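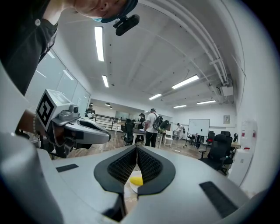

Thyroid nodule cytology is the branch of laboratory medicine concerned with the microscopic study of cells taken from lumps in the thyroid gland. Its main purpose is to separate nodules that can safely be watched from those that may need surgery. Most nodules are benign, and many are found by chance during a scan of the neck ordered for another complaint. Because the gland lies close to the skin, cells can usually be collected with a thin needle in an outpatient clinic. Patients are commonly asked to remove necklaces and scarves before the procedure.

Collection

The standard method is fine needle aspiration, normally guided by ultrasound. The patient lies on the back with the neck gently extended, and the operator passes the needle into the nodule while watching its path on the monitor. Material is either spread on glass slides or rinsed into a preservative fluid. Local anesthetic is optional. Mild soreness and bruising are the most frequent complaints afterward, and serious bleeding is rare.

The quality of a sample depends on the skill of the operator and on the nature of the nodule. Cystic nodules often yield fluid with few cells, and heavily calcified ones may resist the needle. In some centers a member of the laboratory staff attends the clinic and checks the first slides on the spot - a practice known as rapid on-site evaluation.

Reporting

Results are assigned to one of a small set of categories, ranging from nondiagnostic through benign and indeterminate to malignant. Each category carries an estimated risk of cancer and a suggested course of action. A benign result generally leads to follow-up by ultrasound. A nondiagnostic result is usually followed by a repeat aspiration.

Indeterminate results are the most difficult to manage. Follicular adenoma and follicular carcinoma can look alike in a needle sample, as the distinction rests on whether the tumor has grown through its capsule or into blood vessels. Molecular tests performed on the same material may help to refine the risk, although their availability varies widely.

The Plarnadstead review

An audit of reporting practice was carried out at the Plarnadstead clinic under Hamidreza Esfahani and Eugénie Masson. It covered 44 indeterminate samples, each of which was read again by two cytologists without access to the original report. The second reading placed 16 of them in a different category. The authors recommended joint review of all indeterminate cases before surgery was discussed with the patient. Rungnapa Saengthong later noted that the series was small and drawn from a single clinic - a limitation the authors had also acknowledged.

See also

Thyroid ultrasound
Follicular carcinoma
Liquid-based cytology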